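Product Review: Barside Printed Sheet Set, Light Blue
Reviewed by the Household Textiles Desk, Villanueva Home Review

Rating: 3 out of 5

The Barside printed sheet set is sold as a mid-priced everyday option for bedrooms that see a good deal of use. It is offered in three colors, of which this desk purchased the light blue at the regular retail price of $96. The set includes one flat sheet, one fitted sheet, and two pillowcases. No sample was accepted from the manufacturer, and the seller, Tramley, was not told of the review.

Sheets are usually judged by how they feel to sleep on. Many households, however, also use the bed as a work surface. Laundry is sorted there, garments are laid flat for folding, and suitcases are packed. For this reason our review gives equal weight to the sheet's performance under a person and under a pile of clothing. The set remained in service for 20 weeks, beginning in December, and was laundered according to the care label throughout.

Fabric and Print

The fabric has a smooth surface and a medium weight. It softened slightly after the first several washes and changed little after that. The floral pattern is large in scale, in pale tones against the blue, and it will suit readers who find small repeating prints too busy. Color loss during the review period was minor. It was most noticeable along the hem of the flat sheet — a common place for early wear — and could be seen only when the sheet was held beside an unused pillowcase.

The pillowcases are less satisfactory. The envelope closure is short, and a pillow of ordinary thickness works its way out during the night. Readers who already own pillowcases they like may wish to keep using them.

Use as a Folding Surface

Knit clothing is a fair test of any surface used for folding. Ribbed knits in particular tend to stretch when pulled across a fabric that grips them, and a garment that has been dragged into place seldom folds to an even shape. Dark knits also make any lint easy to find.

Black ribbed trousers and other dark fabric on the light blue sheet: 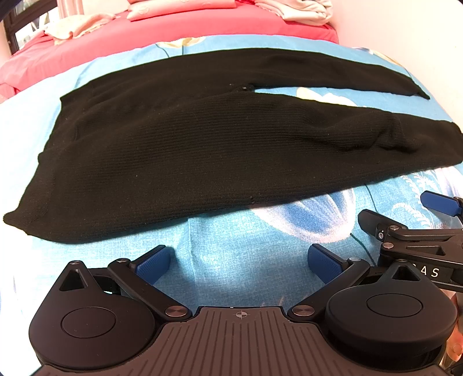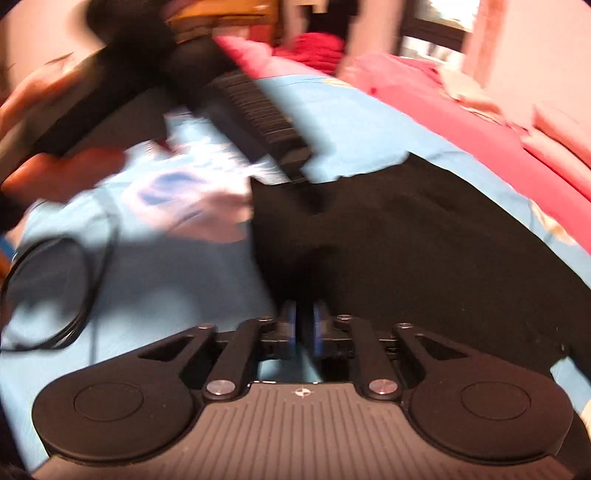 In our use, knit garments could be turned and straightened on the sheet without catching. Legs could be brought together and smoothed by hand with little effort. Woven shirts and heavier cotton items performed equally well. Very light synthetic garments were the exception, as they slid out of position when only one side was being folded.

The pale ground color is helpful for this kind of work. Dark clothing is easily seen against it, and socks and other small items are less often overlooked. Light-colored laundry is harder to locate against the paler parts of the print, and households that wash mostly whites may prefer a solid color.

The sheet itself does crease. Leaning on the mattress while folding leaves lines that remain until the bed is remade. Readers who want a crisp appearance should expect to iron the flat sheet.

Fit

The fitted sheet was tested on two mattresses. It stayed in place on the thinner of the two. On the deeper mattress, one corner released repeatedly, and the elastic did not appear strong enough for the depth stated on the package. We consider this the most serious fault in the product, and it accounts for most of the reduction in the rating.

Comparison

The Voravville percale set, reviewed by this desk under the same procedure, has a firmer hand and better corners. It also costs more and comes only in solid colors. For a guest room, the Barside set is adequate and the difference in price is worth considering. For a main bedroom with a deep mattress, the Voravville set remains our recommendation.

Purchasing Notes

Tramley accepts returns of opened bedding with a receipt. Pillowcases may be ordered separately under item number 426. Measure the mattress, including any topper, before ordering, and select the next size of pocket if one is offered.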